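## 4. Checking a grasp in the simulator

Before you send any grasp to the real arm, run it one time in the Osus simulator. The steps below are for version 5 of the planner. If you still use the older one, ask Soo-ah Ryu for the old guide.

**Before you start**

- The planner service is running, and the status line says `ready`.
- Your workspace is named `nostelden`, or you changed the name in the settings file.
- No other user is connected to port 337.

### 4.1 Load and plan

1. Open a terminal and start the simulator with `osus sim --workspace nostelden`.
2. Wait until the joint values appear in the left panel. The first start is slow, please do not press the key again.
3. Choose **Target > Pick from list** and select the block by its name.
4. Set **Approach** to `vertical` and **Standoff** to 40 mm.
5. Press **Plan**. The planner makes 4 candidates and puts the one with the shortest joint path on top.
6. Select a candidate and press **Step** – not **Run**. With **Step**, the arm stops at the standoff pose and waits for you.

> **Note:** If all candidates are red, the target is usually outside the reach limit. Move the target closer to the base and plan again. Changing the speed does not help.

> **Caution:** **Run** also closes the gripper. If the bridge to the real controller is switched on, the real gripper will close too. Keep the bridge off during this whole section.

### 4.2 Check the standoff pose

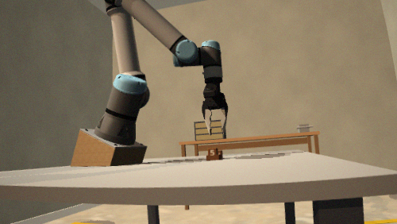
The standoff pose is the last place where you can correct a plan without any cost, so look at it from a low camera as well as from the top. From the top view a small height error is easy to miss. With the camera low over the table, look for open space between the fingertips and the block; here the fingers are open and do not touch it. The flange should point straight down, as it does for this block with the 5. If it leans, open **Tool frame** and compare the rotation with the values in section 3.

7. Press **Check contact**. The result must be `none`.
8. Turn the camera to the other side of the block and look again.
9. If both views are good, press **Save pose** and write a short name – for example `heo_pick_a`.

The saved pose goes to the folder `poses/` in your workspace. A-yeong Joo keeps the shared poses for the Brarnmont cell, so please send her the file before you change a pose that other people use.

Continue with section 5, "Closing force and lift".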